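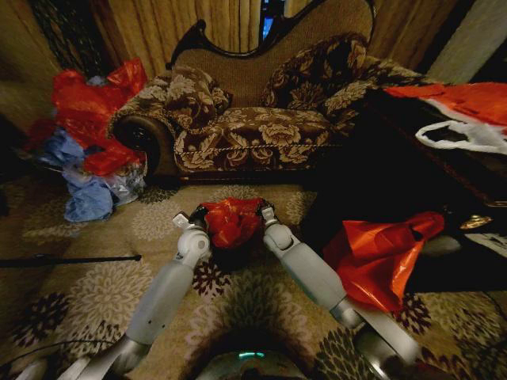 The chaise, the curtains, and the red bags. So many red bags.

I finally tackled the living room on Sunday, and by tackled I mean the floor, because the sofa isn't going anywhere! My aunt Consuelo passed that chaise down to us when she moved, and it took four of us and a lot of yelling to get it through the front door. I used to think the big beige flowers were too much (brown on brown on more brown), but now I love them, and I love that curly carved wood along the back even more, dust and all.

Anyway, the bags. I save every single one from the market, and they had been living in a heap by the sofa for three weeks while I pretended to have a plan. Flor told me to fold them into little triangles like her mom does. I did seven and quit. Scrunching them into a ball is so much faster, and they all get stuffed in one bigger bag in the pantry anyway.

Next up is vacuuming the carpet, and then I want to take down those tan curtains and wash them, pleats and all. If you've done pleated ones at home without wrecking them, please tell me how!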